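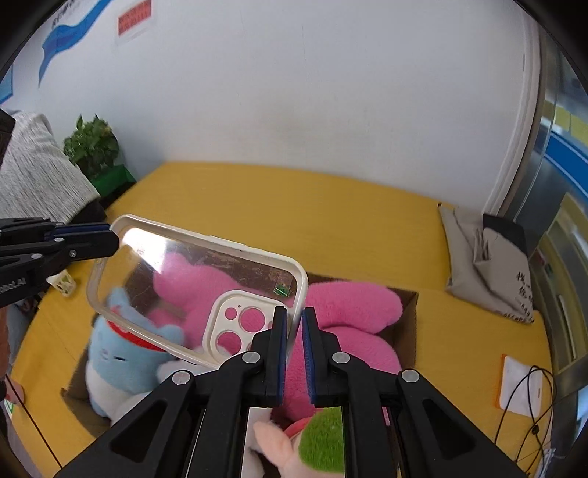 Two-handed work accounts for most of the rejected recordings, Eglė Sproģis told visitors at the Venckus open afternoon in February, and it is also the part of the set that outside groups ask for first. One tool moves a little early, the other has not closed yet, and the take has to be repeated.

The open afternoon was the first public demonstration of Vandomcombe, the company's project for recording household and packing tasks with hand-held grippers. People carry out the tasks themselves with a gripper in each hand. A camera on each tool records the view along the fingers, and the recordings are used to train robot arms fitted with a similar jaw. There was no arm in the demonstration program.

Visitors were admitted in small groups from 1:30 p.m. Each group watched a short series of tasks at a table and was then allowed to try the tools. The tasks used ordinary goods: soft toys in an open cardboard box, and a clear phone case with a pale bumper, held between both grippers over the toys.

The two kinds of object call for different handling. A plush toy gives under the pads, and a jaw that closes too far still produces a usable grip. A phone case is thin and stiff. If the pads meet it at an angle, it turns. Operators are told to bring in the second gripper only after the first has settled, and to keep the lower edge of the case in view of at least one camera. Clear plastic adds a further difficulty for the software, as the toys behind it remain visible and reflections change with every tilt.

Gaetano Zuccaro took most of the technical questions. Asked about weight, he said that each tool comes to about 500 grams with its camera and that sessions are kept short for the sake of the wrists. Asked about the pads, he said the current ribbed type had replaced a smooth one that let fabric slip. The linkage behind the fingers is unchanged from the first version.

The company gave totals for the first phase. Operators made 3,710 recordings, of which 3,437 passed checking. The remainder were set aside, mainly for poor timing between the hands or for an object leaving both camera views. Checking is done with Bistitberg, a review program that plays the left and right recordings side by side and marks the moments at which each jaw opens and closes.

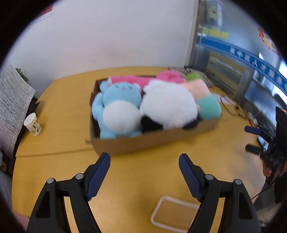
Questions from visitors

Several people wanted to know why the toys are not laid out the same way each time. Sproģis replied that a fixed layout teaches a fixed movement. The box is repacked between takes, sometimes with one toy lying across the back and the others in front of it, and its position on the table is changed as well. Toys may be swapped between sessions.

One visitor asked whether the wide-angle lens bends straight edges too much to be useful. Zuccaro said the distortion is measured for each camera before use and corrected later where a customer wants it. The uncorrected files are kept.

Next phase

The second phase will add folding cloth and closing box flaps. Filtley, which supplies the jaw linkages, is preparing a version with a shorter finger for use inside deep containers. Venckus expects to hold another open afternoon once the new parts have been fitted. Places will be booked through the front desk, and groups of students should give the number attending when they apply.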